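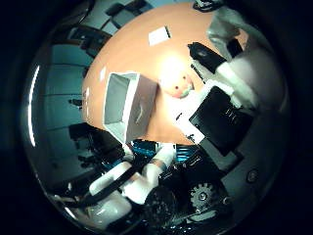 When will the night bus between Sudville and Arkstead start again?
The bus company told us it will start in May, with four trips every night.

Sudville Residents' Association
Minutes of the spring meeting

The meeting was opened at 7 pm. The minutes of the last meeting were read and accepted with one correction: the bus stop at the school is on the north side of the road.

1. Night bus
The chair read the letter from Raudsepp, the company which runs the line. The last bus will leave Arkstead at 11:40 pm. Several members find this too early for people who work the evening shift at the Clallska bakery - their shift ends at 11:30 and the walk to the station takes longer than ten minutes. It was decided to ask Raudsepp for a departure at midnight. The secretary will write the letter.

2. Petition
The petition for the night bus has now 208 signatures. It stays open until the end of the month. Paper lists are at the library and at the pharmacy.

3. Shelter at the mill stop
The town can pay up to 1,000 dollars for the repair of the roof. The bench is not included in this money. One member offered to ask the carpenter for a price. A vote about the bench was moved to the next meeting.

4. Other matters
The timetable at the station still shows the winter hours. It was also asked if bicycles are allowed on the night bus. This was not known, and the question will be added to the letter.

The meeting was closed at 8:25 pm. The next meeting is in May, in the same room.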